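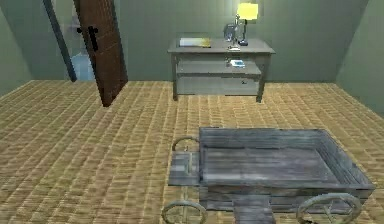
Do you need to oil old outdoor wood every year? Most of it will get along fine if you leave it alone, keep it up off wet ground and stop reading the backs of cans.

I say this as someone who spent years doing the opposite. Every spring I bought the oil, the brushes and the special cleaner that has to go on first, and every spring I lost a weekend to a garden bench that looked lovely until the end of June. Then it went gray in patches, which looks a lot worse than going gray all over.

The can I bought last year, from a brand called Skavetard, promised 3 years of protection. I asked at the Anport hardware store what happens after that and was told to put on another coat. I asked what happens if I put on another coat every year anyway, to be safe, and was told that was what most people did. So what exactly did the 3 years refer to? I kept the receipt. 80 dollars for the oil and the cleaner together, and that's before the gloves.

My neighbor Jirayu Thepsuriya has a bench from the same store, bought the same summer as mine. He has never put anything on it. It's gray, it's a little rough on the arms, and it holds up two adults and a dog. Mine is blotchy, it's also a little rough on the arms, and the dog won't go near it for a week after I've treated it.

I know one pair of benches proves nothing. His gets more sun and dries out faster, and mine sits under a maple that drips on it. But I'd like to see the people selling the oil offer even that much evidence. What they offer is a picture of a drop of water sitting on a board. Water sits on my car hood too.

There is a fair case for oil on some things. A tabletop where people spill wine, sure. Anything with end grain standing in a puddle could use help, although I'd move it out of the puddle first. And if you simply like the color of fresh oiled wood, go ahead, but call it decorating.
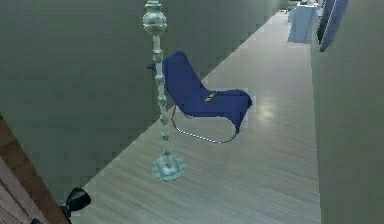 The gray itself seems to be what scares people. It's a surface change, caused by sun and rain, and it doesn't go deep. Sand a spot on an old fence board and you get brown wood again very quickly. Rot is a different matter. Push a screwdriver into the wood near the ground or around a joint, and if it goes in easily you have a problem that no can is going to fix.

A furniture place out in Lusthorpe will sell you a new bench that has been made to look old, for 362 dollars. The one next to it, same bench with a honey-colored finish, is 299. I stood there for a while looking at the two tags. The salesman told me the aged one was "more of a process."

I haven't bought either of them. I scrubbed the old bench with dish soap last weekend, put a couple of flat stones under the back legs and tightened the bolts, one of which was close to falling out. Half a can of Skavetard is still on the garage shelf if anybody local wants it. Bring your own gloves.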